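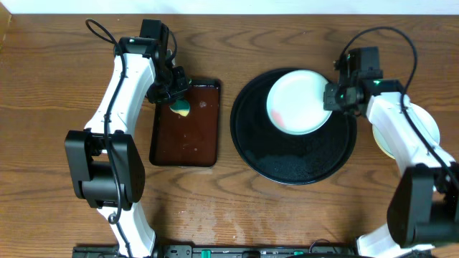
The two-armed dishwashing setup at Dundton, with one gripper on the sponge and the other on a plate.

The Dundton team would like you to know that the arm stopped. It did stop. What I wanted to hear about was the part before that.

In February, during run 59 of a dish-cleaning trial, the left arm kept pushing down on a tray after the software had told it to lift. "The command went out and the wrist didn't follow," says the engineer who runs the bench. A plate held by the other arm cracked when the tray slid into it. She calls it a minor event. I asked if she would call it minor with a hand in the way. "No," she says, after a while. "But there wasn't one."

The cause, as the team tells it, was a cable that had worked partly out of its plug at the wrist. Zalewska, the firm that wrote the control software, says its program flagged the lost signal. The log agrees, up to a point: the warning is there, 75 lines down, and nothing was set up to act on it.

"We assumed a warning would mean a stop," the engineer says. Who checked that? "We're checking it now."

The plugs have since been clamped, and a lost signal now cuts power to both arms. The team has done 2000 wipes without a repeat. I asked how many of those were done with a cable pulled loose on purpose. She looked it up for me. Four, all on the left arm. The right one is on the list for next month.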